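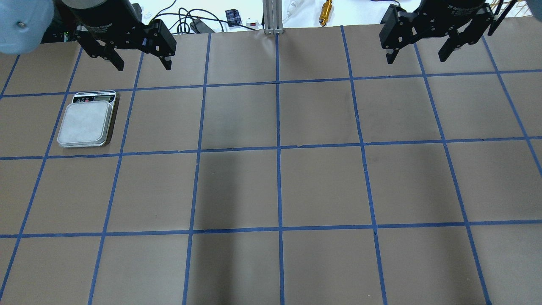

Brown paper, blue painter's tape and a small digital kitchen scale on the finished grid.

Laying Out a Taped Grid for Weighing and Sorting Small Parts

A taped grid turns a plain table into a sorting surface with fixed locations. It is useful for dividing mixed fasteners, beads, seeds or electronic components into batches by weight, and it comes up again at the end of the job with no residue if the tape is removed in time. The method below uses one layer of kraft paper, one roll of tape and a compact scale. Allow an evening for a first attempt.

Materials

Kraft paper, wide enough to cover the table in one piece
Blue painter's tape, 1 inch
Small digital kitchen scale with a tare function
Tape measure and a long straightedge
Pencil
Utility knife with a fresh blade
A 100 g check weight
Index cards for labels

Covering the table

Wipe the table and let it dry. Roll the paper out with the curl facing down and leave it for 30 minutes under a few books. Paper taken straight from the roll and taped at once will lift in the middle by the next day.

Tape the far edge first. Pull the paper toward you with flat palms, then fix the near edge, then the two sides. Use long strips. Short pieces leave gaps where small parts slide under the paper.

If one sheet is not wide enough, overlap two by at least 4 inches and tape the full length of the seam. Place the seam under a grid line so the line tape covers it.

Marking the lines

Decide on the cell size before marking. The cell that holds the scale sets the minimum. Measure the scale body, including the display strip, and add an inch on each side. Use that spacing across the whole sheet.

Mark the spacing in pencil along the far edge and again along the near edge. Small ticks are enough. Full pencil lines will show beside the tape wherever it wanders.

Measure every tick from the same corner. Stepping from one tick to the next adds a small error each time, and on a long table the last column ends up visibly narrow.

Taping

1. Start with the center line running front to back. Anchor the tape at the far tick, pull off the whole length, hold it just above the paper, line it up with the near tick and lower it.

2. Work outward from the center, one line on each side. Check the spacing in the middle of the table after each pair.

3. Run the crosswise lines last. Press each one down from the center toward the ends.

4. Go over every intersection with a fingertip. Two layers of tape form a small ridge there, and an unpressed ridge catches on sleeves.

Do not stretch the tape. Stretched tape shrinks back over a few hours and puckers the paper under it. Slight wrinkles do no harm. Lift and relay a strip only if it has drifted by more than half its own width, and lift slowly, at a low angle, because kraft paper tears along the fibers.

Placing the scale

Put the scale in a cell near a corner, fully inside the tape. A foot resting on a tape edge tilts the body, and low-cost load cells read differently when tilted. The display should face the person sorting.

Switch the scale on with the platform empty and wait for zero. Set the check weight in the center of the platform and note the reading, then repeat near each corner. Readings should agree within one display division. If they do not, press down around the feet to find an air pocket under the paper, flatten it and test again.

Labeling the cells

Letter the columns and number the rows. Write the labels on index cards and stand them outside the grid, or write directly on the tape at the outer edge with a fine marker. Keep the cells themselves clear.

For batch work, keep a sheet with one line per cell: contents, tray weight, net weight, count. Weigh the empty tray, press tare, fill, weigh, and return the tray to its cell before starting the next. The Prilano parts list that this layout was first used for came to 1,379 pieces, and the only cell that had to be recounted was one where the tray weight had been left out.

Very light parts should be weighed in groups. A kitchen scale that resolves to 1 g cannot tell one small washer from two.

Taking it up

Remove the crosswise lines first, then the front-to-back lines, then the perimeter. Check the tape maker's stated limit for clean removal, and shorten it if the table stands in direct sun. The paper can be rolled with the grid in place and reused if the surface is still flat. Store it with the tape on the outside of the roll.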